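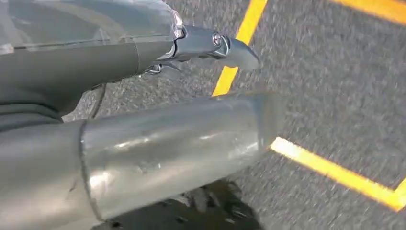
4.3 Setting the Watering Schedule

The Fustaline timer can store 2 programs. Set the clock first (see 4.2).

1. Turn the dial to PROGRAM and press OK.
2. Choose A or B with the arrow keys.
3. Enter the start time. For beds in full sun, use 6:00 a.m. or earlier.
4. Enter the run time in minutes. The longest run is 56 minutes.
5. Press OK to save, then turn the dial back to AUTO.

Note: If the dial is left on PROGRAM, the timer will not water.

Note: A new drip line may need a longer first run - up to 40 minutes in dry soil.

Caution: Close the tap before you remove the inlet filter. Do not use the timer with hot water.

Bring the timer indoors before the first frost and take out the batteries.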